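FOR IMMEDIATE RELEASE

Clarneo Stops Selling Tabletop Cleaner, Asks Customers to Try a Damp Cloth First

GURKEDCOMBE, January 6, 2021 – Clarneo, the work furniture maker, today withdrew its own-label tabletop restorer and replaced it with a free two-page care sheet. The company also said it would drop the word "stainproof" from all of its catalogs, a word it now admits it should have been more careful with in the first place.

The change covers the whole range of white matte tops, from the small craft desk to the long Gilley bench. It follows a year of complaints, many of them fair, from people who had been told that a white table would stay white.

"I never liked that word," said Vilém Doležal, head of product at Clarneo. "A table gets used. Somebody puts a glue pot on it, somebody drags a box across it, and after a while you can see where people sit. We were selling a bottle that was supposed to undo all that. I tried it on my own desk and I couldn't tell which half I had done."

The restorer was tested last year at the company's workroom in Gurkedcombe, on offcuts and on tops that customers had returned. Staff marked each surface with ink, tea, poster paint and pencil, left the marks overnight and then cleaned one side with the restorer and the other with warm water and a drop of dish soap. On most marks the two sides came out the same. On dried ink neither side came fully clean. The restorer did a little better on wax crayon, and Clarneo is happy to say so, but a plastic scraper did better still.

Scuffs were another matter. A scuff on a matte top is a change in the surface, and no liquid on sale at Clarneo or anywhere else that the company has tried will put it back. Some products fill the mark with a shiny film. It looks fine for a few days and then it collects dirt, and the owner has a glossy patch on a matte table. The company's own bottle did this too, in heavier use.

Customers who bought the restorer may return it, opened or not, for a full refund until the end of January. No receipt is needed for bottles with the Clarneo label. Shops that stock it, including the Kadlec stores, have been asked to take it off the shelf.

The care sheet is short. It suggests:

Wipe the top with a damp cloth at the end of the day.
Put a tray or a sheet of scrap paper under anything with color in it.
Lift dishes and boxes, don't slide them.
Leave bleach, scouring powder and melamine sponges in the cupboard. They take off more table than stain.
Use a plastic scraper for wax and dried glue, held flat.

None of this is new, and Clarneo doesn't claim it is. Most of it was on the back of the assembly leaflet, in small type, under the part about the legs.

Doležal said he expected some people in the trade to call the move a stunt. "Maybe it is, a bit. We've sent out a press release about a wet cloth. But I would sooner have that argument than the one about why the miracle bottle didn't work."

The company has also changed how it photographs its furniture. Catalog pictures up to now showed tops that had come straight out of the carton, with a vase on them. New pages will include tables that have been worked on, starting with the craft desk page, where the top has light scuffs and stains and a round, shallow dish, clear at the rim and bright red inside, is standing on it.
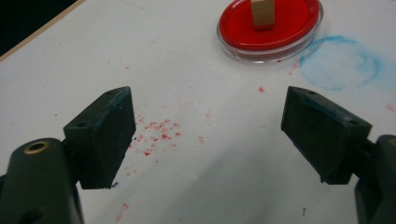
Not everyone who was sent the new page ahead of time was won over. Kadlec wrote back that shoppers don't want to see a stain before they've paid for one, that a white top is a silly choice for a craft table anyway, and that Clarneo might have saved itself the trouble by making the thing in gray. The company passed the remark on to its design staff, who have been saying much the same for years. A gray top is being looked at. There is no date for it.

Clarneo was asked whether the dropped claim changes the warranty. It doesn't. The warranty covers lifting edges, swelling and cracks, as before, and has never covered stains or scuffs, whatever the front of the catalog seemed to say. Owners who feel they were misled by the old wording are asked to write in with a picture of the table. Each letter will be read by a person, and the company makes no promise yet about what it will offer.

Replacement tops for the craft desk and the Gilley bench will stay on sale through 2031. They come without legs and fit the existing frame with the same screws. Clarneo's advice is to turn down the offer unless the old top is damaged. A marked table is still flat and still holds up a sewing machine, and the new one will look like the old one soon enough.

The care sheet is free at any shop that carries Clarneo furniture and will be packed with every new table from the end of January. It carries no discount code.

About Clarneo

Clarneo makes desks, benches and worktables for homes, classrooms and small workshops. Its office and workroom are in Gurkedcombe.

Press contact: Vilém Doležal, Clarneo, Gurkedcombe. Sample tops, clean or used, can be sent to reporters on request. Please say which.

###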